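Feb 7, 2023

I finally read the Cesbridge write-up on teaching a robot arm to take old computers apart, and I'm less impressed than the people who kept sending it to me. The method, which they call Grasso, learns from 578 demonstrations and is then scored on 50 trials. The headline success rate is high. Then you get to the appendix and find that a trial counts as a success if the gripper closes on the right part. Pulling the part out is scored separately - and that table is a lot shorter.

Tanel, the older method they compare against, got 228 demonstrations. That's less than half the data. I'd like to see the two run on equal footing before anyone talks about a better architecture.
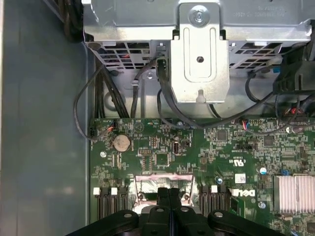

Reaching for a part is the easy bit of disassembly, and I'd have guessed any decent wrist-camera policy could learn it. Clutter is where I expect trouble. With the fingers pointed into the socket area between two banks of memory slots, the linkage arms already cover part of the slots on both sides, and black cables cross the strip under the drive cage. The paper gives cables one sentence. I'll look again in June, when the Wikus test set is supposed to come out.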